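단추 정리를 마치며

2023년 7월 26일
글쓴이: Alun Bellis

지난 4월부터 붙잡고 있던 단추 정리가 드디어 끝났다. 처음에는 주말 이틀이면 될 줄 알았는데 석 달이 넘게 걸렸다. 누가 물어볼 때마다 같은 설명을 하게 되어서 여기에 한 번 적어 둔다.

단추는 대부분 이모할머니가 남긴 것이다. 이모할머니는 Bandcombe에서 오랫동안 옷 수선을 하셨고, 못 입게 된 옷을 버릴 때는 꼭 단추를 먼저 떼어 내셨다. 떼어 낸 단추는 과자 깡통에 들어갔고, 깡통이 차면 유리병으로 넘어갔다. 내가 받은 것은 깡통 여섯 개와 유리병 세 개였다. 전부 세어 보니 2000개가 조금 넘었다. 섞여 있던 바늘과 후크, 끊어진 지퍼 손잡이는 빼고 센 숫자다.

처음에는 색으로 나눴다. 보기에는 좋았지만 쓸 때 불편했다. 셔츠 단추가 하나 떨어졌을 때 필요한 것은 흰색 단추 전부가 아니라 지름이 맞는 단추다. 흰색 칸을 뒤져서 크기를 하나하나 대 보다가 그만두고 전부 다시 쏟았다.

두 번째는 크기순이었다. 단추 지름은 보통 밀리미터로 재지만 오래된 단추 카드에는 리뉴(ligne)라는 단위가 적혀 있는 경우가 많다. 40리뉴가 1인치다. 남성 셔츠 앞단추는 대개 18리뉴 안팎이고 재킷 앞단추는 30리뉴쯤 된다. 나는 버니어 캘리퍼스로 재서 밀리미터로 적었다. 10밀리미터 이하는 한데 묶었다. 아기 옷이나 셔츠 깃 끝에 다는 작은 것들인데, 이것을 더 잘게 나누어 봐야 집에서는 쓸 일이 없다.

크기 다음에는 구멍을 봤다. 두 구멍, 네 구멍, 그리고 뒤에 고리가 달린 것. 고리 단추는 높이가 있어서 같은 수라도 자리를 훨씬 많이 차지한다. 재질은 마지막으로 미뤘는데 여기에서 시간이 제일 많이 들었다. 자개는 입술이나 뺨에 대 보면 차갑고, 플라스틱은 그렇지 않다. 뒷면이 고르지 않고 껍데기 결이 남아 있으면 거의 자개다. 뿔과 카세인은 아직도 자신이 없다. 뜨거운 바늘로 찔러 냄새를 맡는 방법이 책에 자주 나오지만 단추에 자국이 남아서 하지 않았다. 모르는 것은 '모름'이라고 적고 따로 두었다. 지금 '모름'에 60개가 있다.

가장 많은 것은 역시 셔츠용 흰색 네 구멍 단추로, 655개가 나왔다. 평생 셔츠 단추 걱정은 안 해도 될 것 같다. 반대로 코트용 큰 단추는 네 개 이상 짝이 맞는 것이 드물다. 하나씩 떨어져서 남은 것들을 모으셨으니 그럴 수밖에 없다.

씻는 문제도 적어 둔다. 플라스틱은 미지근한 물에 주방세제를 조금 풀어 헹구고 수건 위에서 말렸다. 자개도 물에 오래 담그지 않으면 괜찮았다. 나무, 가죽, 천으로 싼 것은 물을 쓰지 않고 마른 붓으로만 털었다. 금속은 마른 천으로 닦고 끝냈다. 광택제를 쓰면 번쩍거리기는 하는데 나는 예전 색이 더 낫다고 생각한다.

보관은 칸이 나뉜 상자로 정했다. 유리병에 담아 선반에 늘어놓으면 예쁘지만, 아래쪽에 있는 것을 꺼내려면 결국 다 쏟게 된다. 서랍장도 생각해 봤는데 놓을 자리가 없었다. 상자는 뚜껑이 투명해야 한다. 열지 않고도 어디에 무엇이 있는지 알 수 있어야 정리한 보람이 있다.
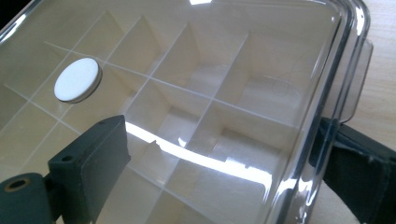

칸 크기는 욕심내지 않는 편이 낫다. 큰 칸에 여러 종류를 넣으면 며칠 만에 도로 섞인다. 그리고 칸마다 이름표를 붙이는 것보다 종이 한 장에 배치도를 그려서 상자 밑에 넣어 두는 쪽이 편했다. 내용물이 바뀌면 종이만 다시 그리면 된다. 이름표를 붙였다가 떼면 끈적한 자국이 남아서 한참을 문질러야 한다.

짝이 네 개 이상 맞는 단추는 실에 꿰어서 넣었다. 흩어지지 않고, 몇 개인지도 바로 보인다. 실은 굵은 면사가 좋다. 얇은 철사로 묶은 것도 몇 묶음 있었는데 녹이 슬어서 구멍 가장자리에 갈색 물이 들어 있었다. 철사로 묶인 단추를 물려받은 사람은 그것부터 풀기를 권한다.

Chia-hao Chu에게는 남색 고리 단추 한 묶음을 보내기로 했다. 카디건을 다 떠 놓고 단추를 못 골라서 봄부터 그대로 걸어 두었다고 한다. 사진으로는 색이 잘 맞아 보이는데 실제로 대 봐야 알 것이다. 안 맞으면 돌려받기로 했다.

남은 것은 단추 카드다. 두꺼운 종이에 단추가 그대로 꿰매져 있는 것들인데, 종이가 약해서 아직 봉투에 넣어 두기만 했다. 가격이 연필로 적힌 카드도 있다. 떼어서 쓰기에는 아깝고 그냥 두자니 종이가 자꾸 부스러진다. 이것은 중성지를 구한 다음에 다시 손을 댈 생각이다.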